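Pince à main Trirkis, kit à monter soi-même
Atelier partagé Stekodetti
Référence : Trirkis 4
Niveau : bricoleur à l'aise avec une clé Allen

La Trirkis est une pince à deux doigts que l'on tient à la main, conçue à l'atelier par Azadeh Shokri et remaniée depuis par tous ceux qui en ont monté une. On la referme, on attrape, on relâche, et chaque geste peut servir ensuite à entraîner un bras robotisé. C'est un objet formidable à construire : un mercredi soir suffit pour la mécanique, et on comprend vraiment comment travaille une tringlerie une fois qu'on l'a eue entre les doigts !

Contenu du kit
Châssis et bras imprimés en noir
Deux patins souples bleus et une paire de rechange
Visserie inox, rondelles, axes
Poignée verticale
Notice de montage Rezaei, en français, avec les couples de serrage

Caractéristiques
Masse sans caméra : 500 g
Longueur hors tout : 239 mm
Impression des pièces : PETG, buses de 0,4 ou 0,6
Patins : dureté au choix, souple ou ferme

Sur le terrain
On aime bien l'essayer sur des choses pénibles, et une table de cuisine à débarrasser en fournit à volonté : du plastique froissé qui s'écrase sous les doigts, des filets de fruits, des cartons minces qui glissent si l'on serre de travers. Les bras restent assez fins pour aller chercher jusque dans une poubelle.

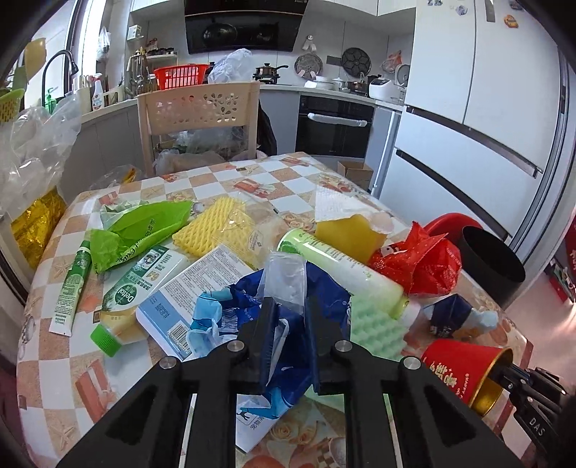
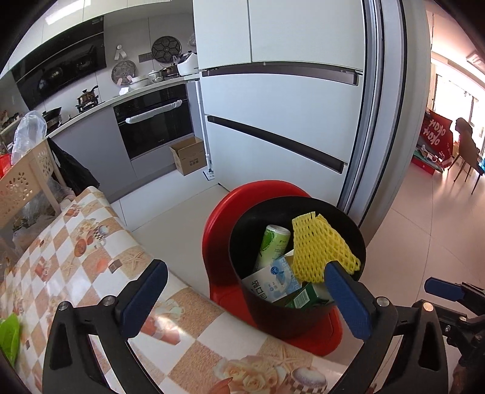
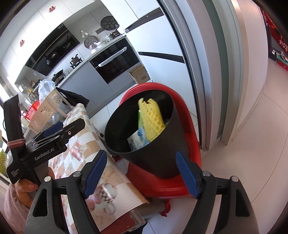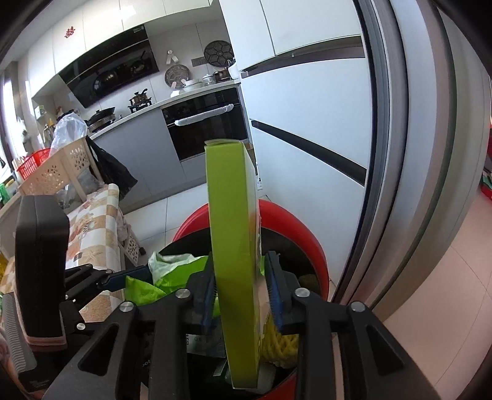
Tri et rangement dans une cuisine, pince tenue à la main.

Montage
Commencez par les deux bras, à plat sur l'établi, sans serrer. Posez les patins en dernier, la colle demande une nuit. Si un doigt ferme plus tôt que l'autre, desserrez l'axe gauche d'un quart de tour et recommencez (sur la mienne il a fallu s'y reprendre à trois fois, et quel plaisir quand les deux patins se rejoignent enfin bien en face). Un point de graisse silicone par articulation, pas plus.

Les fichiers d'impression sont fournis avec le kit. Modifiez-les ! Plusieurs variantes de doigts circulent déjà à l'atelier, dont une version longue pour les bocaux et une autre, plus étroite, pour les sachets.

Compatibilité
Support de caméra Faswood : oui, deux vis M3
Poignées de la Trirkis 3 : oui, avec l'entretoise
Patins de la Trirkis 2 : non

Disponibilité
Prochaine série en juin, 300 kits. Retrait à l'atelier ou envoi en carton plat. Les patins bleus se commandent aussi séparément, par paire.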